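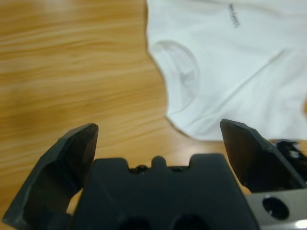

Clesta to Open Garment Care Classes at Rangel Street Hall

July 2023

Clesta, the community learning center, will begin a new series of evening classes in clothing care this fall. The program, titled Gotico, will teach adults how to wash, mend and store everyday clothes so that they last longer.

Each course will run for four weeks and will be limited to 30 participants. Sessions will cover reading care labels, treating common stains, replacing buttons, closing small seams and folding knitwear for storage. A separate session on white cotton, including T-shirts and bed linen, was added after a trial course in May drew more requests on that subject than on any other.

"Many of our students own good clothes and give them up too early," said Mehwish Afridi, director of programs at Clesta. "A gray collar or a small hole at the hem can usually be dealt with at home in an evening."

The fee is $40 per person, with thread, needles and printed notes included. Participants are asked to bring three garments of their own to the first class. Sewing machines will be available for the mending sessions through an agreement with Jakent, a local repair shop.

Registration opens next month at the Clesta front desk. Reduced fees are offered to students and retirees, who should apply before the first class.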